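Section 4. Working Rules for the Killum Hand

Please read these rules before you power up, even if you have used the hand before – a few of them changed in October, and old habits are hard to shake.

1. Clear the work surface of anything you don't need for the task. A soft pad under the fingers is fine, as long as it lies flat.

2. Check the strap at the wrist. Its free end should hang clear of the fingers through their whole range, so take your time and look at it from both sides.

3. Set the closing force to level 2 and leave it there until you have finished a full practice run.
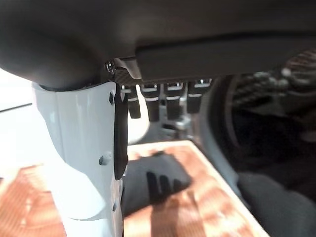 Who may change the closing force once work has started?
Only the person signed in as operator, and only with the hand stopped and open. If someone else would like a different setting, they sign in first and repeat steps 1 to 3.

4. Keep your own hands off the surface while the ready light is on. We know it is tempting to nudge a part into place, but do please press Stop first.

Caution: Never reach between the fingers to free a stuck part. Press Stop, wait for the light to go out, and use the release key.

Note: Write every stop in the log, however small it seems. Abena Nyarko at Tillulden reads them all and is always glad to talk one over with you (extension 107).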